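Cotora Shared Workroom
Table and Work Surface Check, with comments
Date of check: 2025-11-09
Area: Room 6, long side
Form: 31 (replaces the May form)

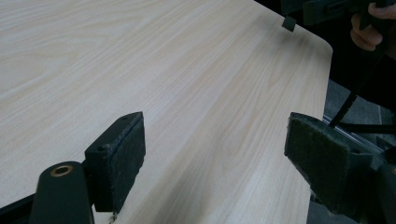 Item 1, light wood-grain table, rounded corner and side edge.

Ratings: OK / Watch / Fix / Not checked

1. Tabletop surface
Rating: OK
Comment: Pale laminate, light grain. The form asks if the surface is "in like-new condition." I have no idea what it was like new, so I am rating it on whether I would put a stack of paper on it. I would. The May check also said OK, but the May check said OK for every line on the page, including one for a shelf we took down the winter before.

2. Rounded corner
Rating: OK
Comment: Ran a bare hand around it twice. No sharp spot. The form wants corner guards on "all corners in walkways." This one is rounded already, and the stick-on guards from Virari that we tried on the other tables came off within weeks and left glue behind. I would leave it alone.

3. Side edge
Rating: OK
Comment: Straight and clean. Checked with a fingernail for lifting along the full length. Please do the same next time. Looking at it from the doorway does not count as a check, whatever the instructions say.

4. Underside of top
Rating: Watch
Comment: One rough patch toward the wall end, about where a knee would go. It does not catch on cloth. It might in a year. Sand it if somebody has the sander out anyway.

5. Legs and bolts
Rating: Watch
Comment: The bolts were tight at the corner legs. The middle leg turned a quarter turn by hand, and I tightened it. The label says the table holds 983 pounds. I would like to meet the person who came up with that figure, and I would like to know if they had the middle leg on. Until we see where it comes from, please keep using our own rule: no person stands or sits on the table, and heavy boxes go on the floor.

6. Wobble
Rating: OK
Comment: Pressed down on each corner in turn. A little movement before the middle leg was tightened, none after. Recheck next month. A bolt that has come loose once usually does it again.

7. Floor beside the table
Rating: OK
Comment: Gray floor, mottled, and that pattern makes small spills and dropped screws hard to see. I went over it with a flashlight held low and found nothing. The form gives this line one box and no room for notes, so I wrote in the margin.

8. Walkway width
Rating: Fix
Comment: The form calls for 36 inches. I measured 31 with the chairs pushed in, and who pushes in the chairs? Either the table moves toward the wall or two chairs go. I asked for this last time too and the reply was that the room "feels open." A feeling is not a measurement. Please move the table.

9. Surface cleaner
Rating: Watch
Comment: We were sent a bottle of Pruteo spray with a promise that it cleans, shines and protects in one pass. I tried it on the underside first. It smelled of oranges and I could see no difference from a damp cloth. The bottle has no advice for laminate that I could find, so keep it off the top until we get an answer. Mild soap and water for now, wiped dry, especially at the edges.

10. Cords and power strips
Rating: Fix
Comment: The strip under the wall end is hanging by its own cord. It needs two screws and a bracket, both in the supply drawer. The cord itself has no cuts or soft spots.

11. Lighting over the table
Rating: OK
Comment: Fine in daylight. The evening check was skipped because I was here in the daytime. Whoever has the late shift can fill that in. I am not going to tick a box for a lamp I did not turn on.

12. Posted load and safety card
Rating: Fix
Comment: Card is missing. The holder is still on the wall with a takeout menu in it.

Follow-up
Move table or remove two chairs: before the next group uses the room.
Mount power strip: same day as above.
Replace safety card: ask the office, and ask again.
Middle leg bolt: recheck next month.
Pruteo spray: hold in the cabinet, do not use on tabletops.

Time taken: some 20 minutes, tape measure included.
Next area: Jireš Room, folding tables.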